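Workshop Notes: The Arm Learns to Sort Caps
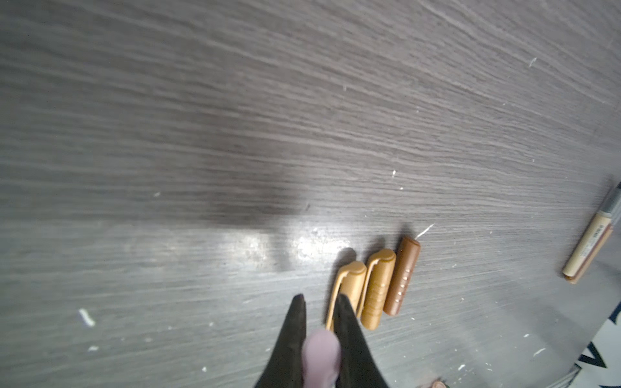

Work on the Plikska arm continued through August, mostly on the gripper and the wrist camera. The job we picked for it is a small one: pick up loose marker caps from the bench and drop them in a tray. Caps are light, they roll, and the clip on the side makes them sit at odd angles, so they show up every weakness in the grip.

The fingers now have a soft black covering. Bare plastic let the caps slide out when the arm sped up - the covering holds them with less force. The last test run was 600 picks over two evenings. We logged 17 drops on the tan caps and 14 on the brown one, which is harder to see against the gray bench top when the lights are low.

Glare is the other problem. The laminate throws back a bright streak under the overhead lamp, and the software sometimes takes the edge of it for an object. Moving the lamp helped a little. A sheet of matte paper would fix it, but we want the arm to cope with the bench as it is.

Next up is a new wrist bracket, printed at the Uvudton shop, that tilts the camera 16 degrees forward. The wiring diagram and the current code are in the Vusevero folder on the shared drive. If you use the bench, please leave the clamp at the back where it is - the arm's zero position is set from it.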